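Search this site Search Go

Clallside Adult Evening Classes
Progress report to the Wamorance Fund, period ending June

Prepared by Zdzisław Kołodziej, program manager

This report covers the second half of the grant year. It follows the headings in your reporting form, except that we have put enrollment first, as you asked in your comments on the last report.

Enrollment and attendance

We set a target of 200 enrolled learners for the year and reached it in the spring term. Of these, 52 were in the beginning English groups, which remain the largest part of the program. The rest were spread over math refresher, bookkeeping, sewing, and the technical evenings. Attendance in the English groups held up well through the winter and dropped in May, when the plant nurseries take on seasonal workers and change their shifts. The same thing happened last year. For the coming year we would like to end the spring term earlier and add the lost sessions to the fall.

The bookkeeping course had 44 learners. The group was too large for one teacher in the first weeks, and we split it into two sections from the fourth week on. The second section met at Navemcombe, in the upstairs room of the branch library. Parking there is poor but the bus stops outside, and several learners asked to stay at that site.

Teaching staff

Przemysław Szewczyk joined in January to teach math refresher and has taken over the placement interviews as well. These used to be done by whichever teacher was free, and the results were uneven. He now uses one short written test and a ten-minute talk with each new learner. Fewer people changed groups this term as a result.

We are still one English teacher short. The post was advertised twice. One candidate accepted and then withdrew – the hours did not fit with her day job. Until it is filled, the late group is being covered by the other teachers in turn, at the overtime rate shown in the budget table sent separately.

Technical evenings

The technical evenings are open to anyone enrolled in another course. They take in basic wiring, reading drawings, and an introduction to shop equipment. Sessions run from 6:30 to 9:00 p.m.

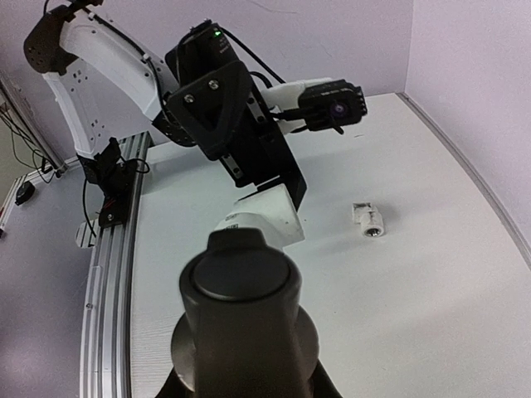

Robot arm with white link and black joint housing, over a white tabletop.

Demand for the wiring sessions was higher than we planned for, and we kept a waiting list in both terms. The drawing sessions were less popular. We think the title put people off, and it will be listed as "Plans and measurements" in the fall brochure.

Child care

Child care was offered on two evenings a week under the agreement with Śliwiński, the provider named in our application. Use was lower than expected in the fall and full by March. Parents told us they had not known about it when they signed up. The enrollment form now has a box for it on the first page.

Budget

Spending is within the approved total. We underspent on printing and overspent on room rental, mainly for the extra section at Navemcombe. We ask your approval to move the printing balance to the rental line. No other changes are requested.

Next steps

Over the summer we will do the following:

– fill the English teaching post
– order new workbooks for the lower two levels
– renew the room agreement at Navemcombe for 3 terms
– repaint the entry hall at Clallside

The fall brochure goes to the printer in July. A proof of the page that carries your logo will be sent to you for approval before then.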